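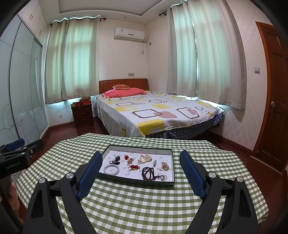 Why do birthday song sites give different number ones for the same date?

Muireann Horgan
May 21, 2020

I'm putting together a printed booklet for my mother's birthday with the usual things in it: day of the week, star sign, what was in the news, what was number one. She was born in February, in the 1960s, and I have looked her date up on four sites. Three give one song and the fourth gives another. Two of them don't say which country they mean until you scroll to the bottom.

To make it worse, my aunt says neither song is right. She remembers a third one being number one that week on the station they all listened to in Salier. She is very sure about it, and she was twelve at the time, so I can't just wave it off.

What I want to know is:

Which date am I supposed to use, the day she was born or the date printed on the chart?
Is there any way to find out what the local station had at number one?
If they all disagree, which one do people normally put in the booklet?

It goes to the printer in two weeks. I have room for one line and maybe a footnote.

5 comments

tapedeck_moynihan

Most of the difference comes from how the chart is dated. A weekly chart covers a week, and the date on it may be the day the magazine was dated, the day it went on sale, or the last day of the week it covers. Magazines were often dated ahead of the day you could buy them. So a chart with a Saturday date on it might have been in shops well before that Saturday, and the sales and airplay behind it are older again.

Birthday sites handle this in different ways. Some take the last chart dated on or before the birthday. Some take the next chart dated on or after it, on the idea that the date marks the end of the week. If the same song was on top for a month, both methods give the same answer. If your mother was born in a week when the top spot changed hands, they won't. My guess is that's what you have.

Check it this way. Find the full list of number ones for that year, not a single-date lookup. Write down the chart before her birthday and the chart after it. If your two songs are the two you wrote down, the mystery is over and both sites are "right" by their own rule.

There is a second problem for the 1960s, which is that there was more than one national chart. In the US there were several trade magazines, each with its own list, and they did not always agree. In the UK it was much the same for most of the decade, with the music papers printing their own charts. Later reference books tend to pick one and treat it as the official record, so a song that was number one in a different paper drops out of sight. A site that copies from an old book and a site that copies from a newer one can disagree without either having made a mistake.

For the booklet I would use the chart dated on or just before the birthday, and name the chart. "Number one on the chart dated such and such" is a true statement whatever anyone else's site says.

434 people found this helpful

dustysleeves

just pick the one she likes. my sister did a booklet like this for our dad and the number one was some novelty record he couldn't stand so she used the number two. he was happy with it

11 people found this helpful

Rakilberg Jim

I'll take the part about the local station, since the first reply covers the rest well.

Your aunt may well be right. A lot of stations put out their own weekly survey back then, usually a folded sheet with the top 30 or 40 on it, left in piles on record store counters for kids to take home. They were based on calls to nearby stores, requests phoned in to the station, and a fair amount of the program director's own opinion. A song could be number one in one town and nowhere near it in the next. Songs also broke early in some places, so a local number one can be weeks ahead of the national one. A local band could sit at the top of a home town survey and never make a national list at all.

Finding the sheet is the hard part. Start with the call letters. Your aunt should know them, and you want them exact, because stations changed hands and changed letters and the sheets get filed under whatever was current. Then try:

The public library in Salier. Ask for the local history room and not the main desk. Surveys often turn up in a box of school papers or a scrapbook and are not in the catalog.
The town newspaper on microfilm. Many papers ran the station's top ten on the teen page, often on a Friday or Saturday. Look at two weeks either side of the date.
Collector sites that post scans of surveys. Coverage is very patchy. I have around 300 sheets scanned from Rakilberg and Graditz and there are still whole winters with nothing.
Record fairs, when they start up again. Ask the dealers with paper goods, not only the ones with records.

With the library closed to walk-ins you may have to do this by email. Give them the date, the call letters and the two weeks either side, and ask for that only. A short request gets answered faster than a long story.

One caution. People remember the song that was everywhere, and they remember it as number one. My own memory had a song at the top for most of a summer, and when I found the sheets it had peaked at four. If you can't find the survey, I would still put your aunt's song in the footnote with her name on it — "remembered by" and so on. Your mother will probably get more out of that than the chart.

If you post the call letters I'll look through my folder.

96 people found this helpful

1333 views
Share (5)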